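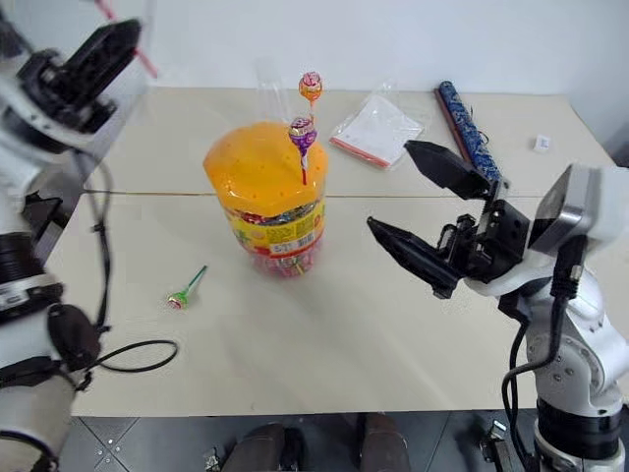

Clolon Tabletop Set: Candy Jar
Data card, revised 11th November

Summary
The Candy Jar set covers the placing of wrapped lollipops in the lid of a display jar. It is one of 20 tabletop activities maintained by Clolon and contains 78 recorded sessions. Questions about the contents should be sent to Nermin Yüksel.

Objects
The principal object is a clear plastic jar with an orange lid and a yellow printed label. Lollipops are stored inside the jar, and the lid accepts sticks in an upright position. Loose lollipops are laid on the table as required by the session plan.

Secondary objects include a small clear bag with a red strip and a long roll in patterned blue. They take no part in the activity and are not labeled.
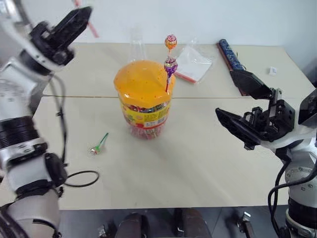

A session is accepted when the stick stands in the lid without support – the angle is not scored. Wrappers remain on throughout. Lollipops with torn wrappers are withdrawn and replaced from the same stock.

Known limitations
All sessions use one jar design. Transparent items may be hard to make out against the white wall, and their outlines were checked by hand by Tahsin Seneviratne in March.

Related sets
Tornano (jars and canisters)
Manolakis (stationery)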